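Zuletzt aktualisiert: Januar

1/ Kleiner Thread zu Bleistiftminen, Härtegraden und der Frage, warum zwei Stifte mit dem Aufdruck HB auf demselben Papier verschieden dunkel schreiben. Anlass ist eine Neubestellung für unser Zeichenbüro.

2/ Vorab: Ich schreibe über holzgefasste Stifte. Feinminen haben einen Polymerbinder und verhalten sich anders. Die kommen hier nicht vor.

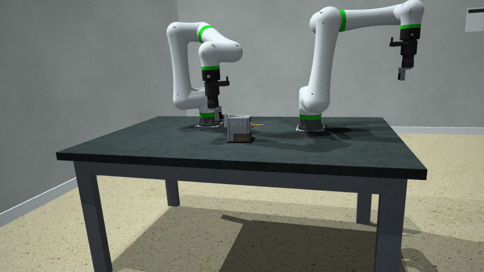
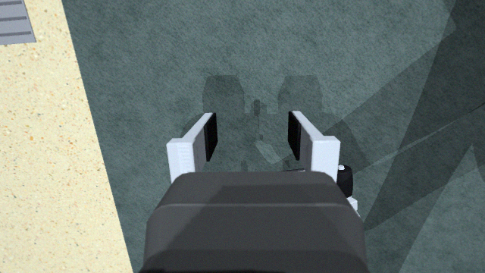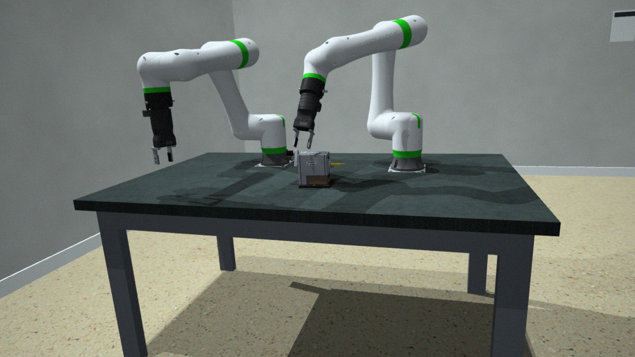 3/ Eine Bleistiftmine besteht aus Graphit, Ton und einer Imprägnierung aus Wachs oder Fett. Mehr Ton ergibt eine härtere, hellere Mine, mehr Graphit eine weichere und dunklere. Die Mischung wird gepresst, getrocknet, gebrannt und danach getränkt. Der Härtegrad ist also ein Ergebnis aus Rezeptur und Brand. Beim Anspitzen zählt die Führung: Steckt der Stift waagerecht im Gerät wie der gelbe im kleinen grauen Spitzer auf dem ersten Bild, gibt das Gehäuse den Winkel vor, und die Hand muss nur noch die Achse halten. Verkantet man dabei, bekommt die Mine Biegelast, und weiche Grade brechen zuerst.

4/ Zur Skala: H steht für hard, B für black, F liegt zwischen HB und H. Die Zahl davor gibt die Abstufung an. Eine verbindliche Messvorschrift für den Schwärzegrad steckt nicht dahinter. Jeder Hersteller stuft nach eigenem Referenzsatz ein. Ein HB aus Haus A kann einem B aus Haus B entsprechen.

5/ Wir haben 13 Stifte verglichen, alle mit HB bedruckt. Gleiches Papier, gleiche Auflagekraft von 2 Newton, Striche mit dem Lineal gezogen. Shabnam Rajput hat die Striche eingescannt und die Grauwerte ausgelesen. Der dunkelste war der Dhanial 505, der hellste der Grondus. Dazwischen liegt nach meinem Augenmaß eine volle Stufe.

6/ Die Spitzengeometrie verschiebt das Ergebnis. Eine frische, schlanke Spitze hat wenig Kontaktfläche und hohen Druck, der Strich ist schmal und dicht. Nach ein paar Zentimetern flacht sie ab, der Strich wird breiter und grauer. Wer Härtegrade vergleicht, muss vor jedem Strich neu spitzen oder alle Stifte gleich weit einschreiben. Wir haben neu gespitzt.

7/ Papier: Auf satiniertem Papier greift eine harte Mine kaum, auf rauem Karton wirkt dieselbe Mine eine halbe Stufe dunkler. Vergleichswerte ohne Angabe der Papiersorte sind wertlos. Unseres war Bastar, ungestrichen, ein Bogen für alle Proben.

8/ Bruch: Häufigste Ursache ist eine Mine, die im Holz bereits gebrochen ist - der Stift ist einmal auf den Boden gefallen, und man merkt es erst beim Spitzen. Zweithäufigste Ursache ist ein stumpfes Messer. Es drückt die Holzfasern weg, das Drehmoment steigt, die Mine reißt am Kegelansatz ab. Erkennbar ist das an ausgefransten Spänen. Ein sauberes Messer liefert ein durchgehendes Band mit glattem Rand.

9/ Exzentrische Minen erkennt man am Kegel: Auf einer Seite zieht sich das Holz weiter nach vorn. Solche Stifte sortieren wir aus. Beim Plillix waren es in der letzten Lieferung zwei.

10/ Bestellt wird jetzt der Dhanial 505 für Skizzen und für Maßlinien ein 2H aus derselben Serie. Innerhalb einer Serie stimmt die Abstufung in der Regel, zwischen den Serien muss man messen. Messwerte reiche ich nach, sobald die Tabelle bereinigt ist.

Kommentare

Shagufta Jatoi: Luftfeuchte im Raum? Bei ungestrichenem Papier sehe ich zwischen Sommer und Winter deutliche Unterschiede.

minenhalter_k: Der Grondus ist seit jeher zu hell. Ich nehme dort immer B, wenn ich HB brauche.

tuscheundlineal: Bitte die Tabelle als CSV, kein Screenshot.

Shabnam Rajput: CSV kommt. Luftfeuchte haben wir leider nicht protokolliert.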